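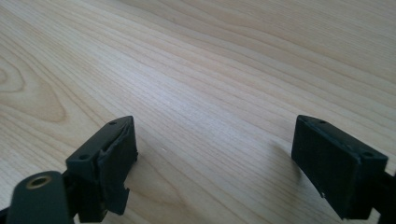
Budgeting for the parts that wear out

The equipment buyer at Dellness has a spreadsheet with two tabs. One is called Machines and the other is called Everything Else. When she took over the job, the second tab was blank.

"There was a number for the arms, a number for the computers, and that was the plan," she says. "We had hand-held grippers on order and no line for pads."

Dellness trains robot arms to do light handling work, mostly kitchen and packing tasks. Much of the training starts with people, who do the task themselves with a gripper in one hand while a camera on the tool records it. The grippers are simple and cheap next to an arm. They also get used all day, and the rubbery pads on the inside of the fingers take most of the punishment.

She has a pair with a tear on one side on her desk while we talk. The edge has gone ragged and a flap has come away from the backing.

"People see that and say the tool is broken. The tool is fine. The finger is fine. You need a new pad and a few minutes with a screwdriver. But if you don't have a pad in the drawer, then yes, you have a tool you can't use, and a person who came in to use it."

Her first full-year request was for $2,144 in spares and small parts. It was cut to $551. She says she understood why. The request came in as a single line with no history behind it, and the person approving it had never changed a pad. The money ran out in May.
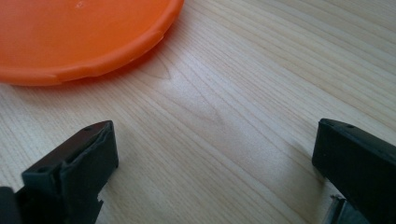 "So I started a log," she says. "Date, tool number, which side, what we did about it. It takes less time to fill in than it takes to complain about."

The log showed her that the two sides of a gripper don't wear at the same rate. She had been ordering pads in matched pairs from Zargate, because that was how they were listed, and throwing out good ones along with the bad. She asked if they would sell singles. They would, at a slightly higher price each, and the total still came down.

I ask if she considered a tougher pad. She tried one, from a supplier called Grorkness, and kept it on two tools through July. It lasted longer. It was also stiffer, and the people doing the recording said thin objects slid when they closed on them. Lids and shallow dishes were the main complaint.

"A pad that lasts twice as long and drops a lid is no use to me. I'm buying recordings, if you want to look at it that way. The pad is something I use up to get them."

She now plans spares by the session. For every 1,000 sessions she enters a set amount for pads, a smaller amount for screws and inserts, and one complete spare finger per tool. The figures come from the log and she changes them twice a year. New tools get a higher allowance for the first few weeks, while people are learning how hard to squeeze.

The other change was in how she asks for quotes. The old form had a space for unit price and a space for delivery. Hers asks for the price of every part that touches the work, how long that part takes to arrive, and whether it can be changed without sending the tool back. Some sellers leave those boxes empty. She calls them once, and if the boxes are still empty she moves on.

"I don't mind a part that wears. I mind a part that wears and takes six weeks to get here." 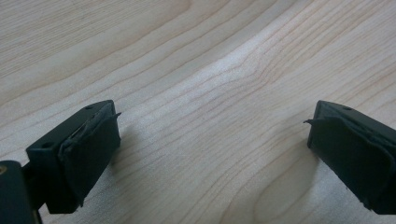 Next on her list is a second recording station, which she has priced under the working name Han. It would have a table, lights, two grippers and a workstation. The table was the easy part, she says; they already know a plain wooden top does the job, and she sees no reason to pay for a bench with a drawer system under it. The workstation is the largest item. The spares are the smallest, and she has put them on the same page as the rest so they get approved together or sent back together.

That last point matters to her. In the past, a machine would be approved in one meeting and its upkeep would be put off to another one — and the second meeting tended to slip.

Does she ever replace a whole gripper? Sometimes. If a finger cracks, or the mounting holes get chewed up from too many changes, she retires the tool and keeps what can be reused. She has a box of salvaged fingers and screws under the desk. Two of the tools in daily use were put together from it.

For someone setting up a first station, her advice is to order spare pads in the same purchase as the grippers and to write down every one that gets used from the first morning. She would also leave room in the budget for a part you end up disliking. The leftover Grorkness pads are still in the box, and she is thinking of using them on the practice tool.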